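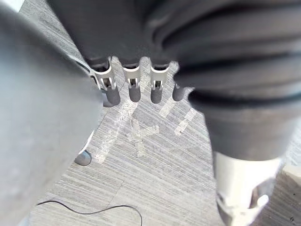

A church cookbook is mostly gelatin and good intentions, a reader in Naylor wrote to us in December, and why would anyone keep more than one? I read that line aloud to the woman I had gone to Skoleck to meet, and she laughed so hard she had to put her coffee down.

"Well, they're right about the gelatin!" she said. "But you have to read the rest of it. Read the casseroles. Read who sent in what."

She has been reading them for 45 years, and her collection now runs to up to 2,000 spiral-bound, stapled and hole-punched cookbooks put out by churches, schools, garden clubs and at least one bowling league. She asked me not to use her name (she gets enough boxes left on the porch already) and then talked for most of an afternoon, and I loved every minute.

The first one came from her aunt, a fundraiser for the Prudutano fire company with a mimeographed cover and a hand-drawn ladder truck. "I was just married and I could make eggs," she said. "That book had four different ways to do a pot roast and they all disagreed about the onions. I tried every one. I still couldn't tell you which is best."

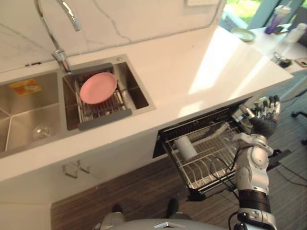 Pink plate on the rack, with the window past the sink.

What she looks for now is handwriting. Her favorite page belongs to a banana bread from a Naylor grade school book, where a previous owner crossed out the sugar and wrote "LESS," then came back in a different pen and wrote "no, put it back." She has made it both ways and sides with the second pen.

I asked if she cooks from all of them. "Oh, goodness, no. Some of these are terrible! There's a tuna ring I wouldn't serve to a raccoon. But I know the woman was proud of it, because she put her name on it and her phone number under that."

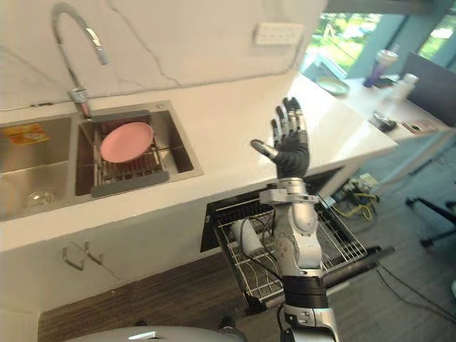 She is sorting the whole collection by county, then by year where there is one. Plenty of the books have no date at all, so she goes by the ads in the back. Dumason Hardware ran the same half page for ages and only changed the phone number, and she can place a book pretty closely from that. Oven temperatures help too. If a recipe says "quick oven" she puts it in the early pile and checks it later.

"And shortening," she added. "You can watch it come and go. First it's lard, then it's shortening in everything, even the soup, and then somebody's daughter moves home and there's olive oil – one recipe, way in the back, under Foreign."

Does she ever pay real money for one? She made a face. Most cost her a dollar or two at yard sales. She did once give 200 dollars for a bound set from a grange hall, and she didn't tell her husband until he'd had the peach cobbler out of volume 2.

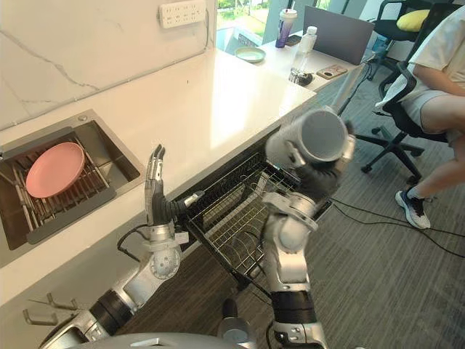 The cobbler is the recipe people write to her for. It has a biscuit top, a little nutmeg, and a spoonful of vinegar in the fruit that she was sure was a typo the first time. She also swears by a Skoleck pepper relish that takes two days and stinks up the house, and she told me I should make it with the windows open and someone else's food processor.

She's still missing the second Prudutano book, the one with the green cover. If it's in your mother's cupboard, send us a note and we'll pass it on. She'd be happy with a photocopy, but please include the margins.

Posted February 14, 2019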